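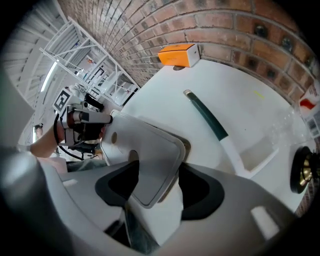 The long white table by the brick wall, part way through the June sort-out.

Those of you who have been coming to the Denley workroom for a while will know the table I mean. It runs along the brick wall, it is the first flat surface you meet when you come in with your arms full, and so it has become, over the years, the place where everything gets put down "just for a minute". I have done it myself more times than I would care to admit. You come in with a bag on each shoulder and a box under your chin, you let go of the lot, you put the kettle on, and by the time you've had your tea you have quite forgotten that any of it was yours.

So in June we finally gave the table its turn. The cupboards had theirs in the spring (thank you again to everybody who took home a jar of mixed screws, I hope they are giving pleasure) and the shelves under the window were done before that, but the table kept getting put off, partly I think from dread. We started at 4 in the afternoon, with the big door open and the radio on, and the idea was a simple one. Every single thing was to be picked up, looked at and given a home, and whatever was left without a home would go in the crate by the door for a month and then on to the charity shop.

It was slow going at first, as these things always are. There is a kind of tidying which is really just moving things from the left-hand end to the right-hand end and feeling pleased about it, and we did a fair bit of that before we got into our stride. What helped in the end was agreeing to work in from one end only, and not to open anything. The not opening was the hard part! You pick up a box and of course you want to know what's in it, and then you find three more things you'd been looking for since Christmas, and before you know where you are there are people sitting on the floor reading instruction leaflets. We let ourselves open things once they were off the table and not a moment sooner.

You'll see from the photograph that there were still a few bits and bobs to deal with. The orange box with the white end was up against the bricks, and there was a clear plastic container that I must have looked straight through several times, clear plastic on a white table being about the best hiding place there is. If you have one of these at home, do put a bit of coloured tape on the lid or along an edge. I have since done it with all of mine and I can't tell you how much less groping about there is.

Then there was the long tool with the dark green grip. I mention it because long-handled things have been a problem in the workroom for as long as I can remember. They won't go in a drawer, they roll if you stand them on a shelf, and if you lean them in a corner they slide down the wall and give somebody a fright. Our plan is to put up a rail with hooks, on the side wall next to the sink, where anybody can reach it without stretching over other people's work. The rail itself is one of the Furnport ones, and comes with 16 hooks, which ought to see us right for a good while. Please do hang things up on it when it's there, handle downwards, with the business end where you can see it.

The smaller odds and ends have been sorted into trays. We had a long and quite good-natured discussion about whether the trays should be labelled by what the things are or by what you do with them. I was firmly for the first and was talked round to the second. When you are halfway through a job you don't think "I need an item from the category of fixings", you think "I want to join this to that". So the trays now say Joining, Cutting, Measuring, Marking and so on, in large letters, and there is one marked Don't Know, which you are very welcome to look through. If you recognise something in it, move it to the right tray and have a biscuit with our thanks.

I should say a word about the surface itself, too. A white top is a lovely thing to work at because you can find a dropped pin on it, but it does show every mark, and over the winter it had picked up glue, pencil, and a ring or two from mugs. Warm water with a drop of washing-up liquid took off nearly everything. Please don't use the scouring pads from the kitchen on it, however tempting. They leave fine scratches, and the scratches then fill with whatever gets spilled next. If you're gluing or painting, there is a roll of brown paper under the table now and you can tear off as much as you like. Mugs are to go on the windowsill, and yes, that includes mine.

We have also had a think about the bricks. Everybody loves that wall, and it's the reason a good few of us fell for the building in the first place, but it is a brick wall and it sheds a little dust along the back of the table. The suggestion is that we keep a gap of a hand's width clear behind whatever is standing there, so that a brush can be run along it at the end of a session. The brush will live on a hook at the near end (hook number one, once the rail is up). It takes no time at all, and it will save us another afternoon like the one we have just had.

The Gristelero fund, which some of you gave to so kindly at the open evening, has paid for the rail and trays with a little to spare. We raised roughly 2,000 pounds over the year, more than we had dared hope for, and the remainder is being kept for better lighting over the table. At present there is a gloomy patch towards the far end where one's own shadow gets in the way, and people tend to crowd up towards the door as a result. If you have a view on lamps, clip-on or hanging, warm or cool, please write it on the sheet pinned up by the coats. There are already some very strong opinions on it, so you'll be in good company.

Next on the list is the Shehu room upstairs, where the spare chairs and the fabric are kept. It isn't in a bad way, but the fabric has got itself into a heap with the heavy pieces on top, and it would be nice to have it folded and upright so that you can see the colours. We shall need people who like folding, and perhaps 2 with cars for the run to the tip afterwards. Bring gloves if you have them, wear something you don't mind getting dusty, and come for as long or as short a time as suits you. There will be soup.

The crate of homeless things is just inside the door until the end of the month. Do have a rummage the next time you're in, and if something in it is yours, take it home with you. Please don't put it down on the table on your way past.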